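Lisside Worktop Sealer – Set-up and Care Guide
Section 4: Sealing a stone worktop for the first time
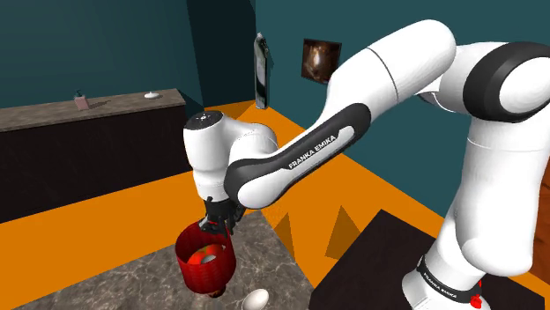

Fig. 4. Grey marble-patterned worktop, rendered.

Read this section through before you open the bottle. It applies to natural marble, limestone and most granites. It does not apply to laminate, quartz composite or anything with a printed stone pattern, which will take no sealer at all and will only end up smeared. Plenty of surfaces sold as "marble" are nothing of the kind, so carry out the test in 4.1 even if you have the invoice in your hand.

What sealing does and does not do

A sealer slows down the rate at which liquids soak in. It gives you longer to reach for a cloth. It will not stop lemon juice, vinegar or wine from etching marble, whatever you may have read on other bottles, and it will not stop scratches. If the surface has already gone dull in rings, sealing over them keeps the rings.

Older editions of this guide said that Lisside lasts five years on any stone. We have taken that out. We could not stand behind it, and neither should anyone else who claims it for a kitchen in daily use.

4.1 Water test

1. Wipe an area near the sink with plain water and let it dry overnight.
2. Put a spoonful of clean water on the surface and leave it for 20 minutes.
3. Wipe it away and look at the stone from a low angle.

If the stone has darkened, it is taking in water and can be sealed. If it looks the same as before, it is either sealed already or not porous. Stop at this point. A second layer over a good one gives you haze and nothing else.

Note: Test in at least two places. The strip behind the taps often behaves differently from the middle of the run.

4.2 Preparing the surface

1. Clear the worktop fully. Do not work round the kettle.
2. Wash with warm water and a pH-neutral soap, then rinse twice.
3. Lift any dried food with a plastic scraper held flat.
4. Run masking tape along painted walls, wooden edging and the rim of the hob.
5. Leave the stone to dry for a full day. Two is better in winter.

If the worktop was polished after fitting, go over it once more with a fresh cloth and look for grit. We suggest a 2,000 grit pad if you must take down a rough spot, but be warned that hand polishing marble rarely blends in as well as the videos suggest. Never use a 400 grit pad on a polished finish. Some shops hand these out as "fine". On polished marble they are not fine.

CAUTION: Do not clean marble or limestone with limescale remover, bathroom spray or vinegar. The damage is immediate and cannot be sealed away.

4.3 Applying the sealer

1. Open a window and turn off any pilot light or gas ring.
2. Put on the gloves from the box. Thin food gloves are not a substitute.
3. Shake the bottle and pour a small pool on to the cloth, never straight on to the stone.
4. Wipe on in overlapping strokes, working towards yourself, one arm's length at a time.
5. Leave for 3 minutes.
6. Buff off every trace with a dry cloth. Change the cloth as soon as it feels tacky.
7. Move on to the next part and repeat.

Note: Sealer left to dry on top of the stone does no extra good. It is the part that has soaked in that works. People tend to leave a generous film behind "to be safe", then write to us about streaks.

If you do find streaks, dampen a cloth with a little fresh sealer, rub the streak until it softens and buff again straight away. Do this on the same day. After that you will need Groltmont stripper, and that is a long afternoon.

CAUTION: Lay used cloths flat outdoors to dry before throwing them away. Do not leave them in a heap.

4.4 Drying

Keep the worktop dry until the next morning. Light use is fine after that, but hold off from oil, coffee and raw meat for another day. We are often asked whether a hairdryer speeds things up. It dries the top and leaves the rest as it was, so we cannot see the point.

4.5 When to do it again

Ignore any calendar, including the reminder sticker that still comes in some boxes (it says May for no good reason). Repeat the water test when drops stop beading near the sink. If the stone passes, leave it alone.

Dradine and Liem daily sprays are sold as "topping up" the seal. They clean well enough. We have not seen either one make a difference to the water test, and warm water with neutral soap costs a good deal less.

For joints, splashbacks and the cut edge round an undermounted sink, go to Section 5.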